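Coleção Woneo: fichas de leitura de uma pequena biblioteca de bairro

Leia-me, versão 2

O que contém

Este repositório reúne 512 fichas de leitura escritas por frequentadores da sala de leitura Carbone, em Zulladville. Cada ficha corresponde a um livro lido até ao fim e foi passada do papel para o computador à mão. Os livros são em cinco línguas: português, italiano, turco, indonésio e chinês. As fichas são todas em português, também quando o leitor não o fala como primeira língua, e por isso se encontram nelas frases pouco habituais. Decidimos de não as corrigir.

Formato

Um ficheiro de texto por ficha, codificação UTF-8. Os campos são separados por uma linha vazia e vêm sempre nesta ordem: título, autor, língua, ano da edição, estante, comentário. Se o ano não está impresso no livro, o campo fica com um traço. O comentário tem comprimento livre; o mais curto é uma só palavra ("Triste").

Os títulos em chinês são dados primeiro nos caracteres originais e depois em pinyin sem tons. Nas primeiras fichas o pinyin foi escrito tudo junto, nas mais recentes é separado por palavra. Quem faz pesquisa por título deve ter isto em conta.

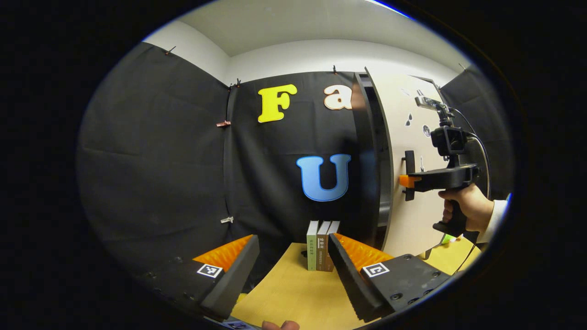 Livros em pé com a lombada para a frente; à esquerda, um título em caracteres chineses.

Como foi feita a transcrição

A Kartini Pangaribuan transcreveu as fichas dos livros indonésios e chineses, o Tarık Erdem as dos turcos, a Benedetta Mazza todas as outras. Cada ficha foi relida por uma segunda pessoa. Onde a letra não se percebia, pusemos [ilegível] e não tentámos adivinhar. Em 13 fichas falta o autor, porque o canto do papel estava rasgado.

Os nomes dos leitores foram retirados. Ficaram as iniciais só quando o leitor o pediu por escrito.

Problemas conhecidos

O campo "estante" segue a arrumação antiga. Em maio as estantes mudaram de lugar e as letras B e D foram trocadas, mas nos ficheiros continua a ordem de antes.
Alguns romances em dois volumes têm uma única ficha, outros têm duas.
O "ı" turco sem ponto aparece como "i" normal numa parte das fichas. A correção está em curso.

Utilização

Os comentários podem ser citados com indicação da coleção e do número da ficha. Para a reprodução de uma ficha inteira pedimos que nos escrevam antes. Não autorizamos o uso comercial.

Contacto

Ekene Chukwu, sala de leitura Carbone, balcão do primeiro piso. As correções também podem ser deixadas em papel na caixa da entrada, com o número da ficha bem legível.

Última atualização: terça-feira, 15 de julho de 2025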